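Club night walk-through: Pidden, main room
Checked by Maricel Evangelista before doors, August 11, 2021

Main speakers: OK. Stacks are strapped and level, and wow, the low end in this room! Clerkolov's set lives down there, so I ran his new EP through at show volume and went looking for rattles. One ceiling tile by the bar buzzes. Tape it tonight, replace it in April with the rest.

Booth power: OK, with a fix. The left strip was feeding 4 power supplies and a fan. Fan moved to the wall outlet.

Cables: NOT YET. Two runs still cross the dance floor side of the booth. Ramps are in the hall closet.

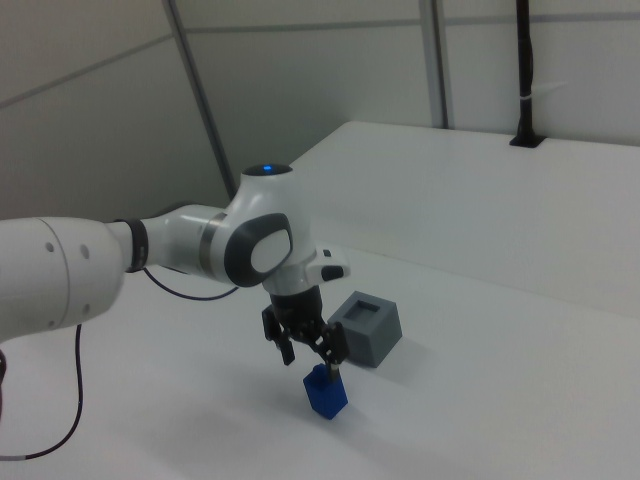 White arm with a blue block in its gripper.

Fire exits: OK. All 3 open from inside with one push. The back one sticks a little, so give it your shoulder and put it on the repair list.

Extinguishers: OK. Tags good for another 12 months.

Stage edge: OK. Fresh white tape, and it really pops under the purple lights. Jankauskaitė plays barefoot, so please sweep again after soundcheck (I found a staple).

Earplugs: LOW. 18 pairs left in the bowl. Cleseo is bringing more with the records, and I can't wait to hear what else is in that crate.

Still open: cable ramps, ceiling tile, earplugs.

Shares 12 | Comments 3
© Pidden | Contact | Back to top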